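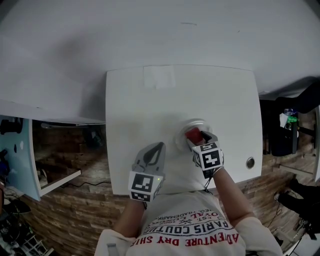 Lists > Wustcombe Growers > Seeds and Saving

Re: Saving tomato seed, the ferment or the paper towel?

Mar 31, 2025, by Hannelore Mühlbauer

Hi all,

Oh, I'm so glad someone brought this up! I've been saving tomato seed for 20 seasons and I will happily talk about it until the kettle boils dry. Quoting the bit I'm answering:

> I've got a bowl of Karras tomatoes going soft on the bench and
> they're the best flavour I've had out of the garden in years, so I
> want to keep some. My mum always smeared the seeds on a paper
> towel and left them on the windowsill. The Gikham seed swap
> sheet says to ferment them. Does it matter? The ferment sounds
> smelly and I live in a unit. Also, do I need to worry about them
> having crossed with the cherry ones growing next to them?

Your mum's way works. I grew from paper towel seed for ages and got perfectly good plants. The trouble is that the seeds stick to the towel like glue, so you end up planting little squares of paper, and the jelly coat is still on there. That jelly slows down sprouting, and it can carry a few nasties over to next year as well.

So yes, I'm a ferment person now. Squeeze the seeds and goo into a clean jar, add a splash of water if it's looking thick, and put a bit of cloth over the top with a rubber band. Leave it somewhere out of the sun and give it a swirl morning and night. In warm weather mine is ready after 2 days, and in a cool spell it wants longer. You're after a bit of scum on top and seeds that have let go of their jelly and dropped to the bottom. Don't go off on a long weekend and forget it (I have!) or they'll start sprouting in the jar.

Then fill the jar with water, let it settle, and pour off the muck and any floaters. Keep doing that until the water runs clear. Tip the good seeds into a sieve, give them one last rinse, and spread them out on a dinner plate. A ceramic plate is lovely for this because they slide right off once they're dry. I push them about with a fingertip whenever I walk past so they don't clump. No oven, please, and no sunny dashboard either!

About the smell: it's there, but with the cloth on and the jar out on the balcony or in the laundry, you'll only notice it when you lean in. Think old fruit bowl. Mine sits beside the laundry trough and my visitors have never mentioned it, though perhaps they're being kind.

On crossing, I wouldn't lose sleep. Most garden tomatoes pollinate themselves before a bee gets a look in. The ones that do cross a bit more are the potato-leaf types and some of the tiny currant ones, where the style pokes out past the rest of the flower. If your Karras had a plain cherry next door you'll most likely get Karras back. If you want to be fussy, pop an organza gift bag over a truss before the flowers open, and take it off and tie on a bit of wool once the fruit has set. Next year I'm going to bag a truss on every Oltix plant I grow, as I've only got 44 seeds of that one left and I adore it.

Do pick from more than one plant if you can, and choose the plant as well as the fruit. I go for whichever ones stayed healthy and cropped well right through, and I let the fruit get properly ripe, a bit past where you'd want it for a sandwich.

For storage, a paper envelope inside a screw-top jar in the coolest cupboard you've got. Write the name and the year on the envelope straight away! I've a whole packet labelled "red, nice" and it haunts me.

If you end up with too many, bring them along in June when we do the packing for the swap. We got through 700 packets last time and the tomatoes were all gone before I'd finished my tea. I'd love a few of your Karras and can trade you some of my striped ones, or climbing beans if you've got a fence going spare.

Cheers and happy squishing,
Hannelore

Last updated: same day, to fix the bit about currant tomatoes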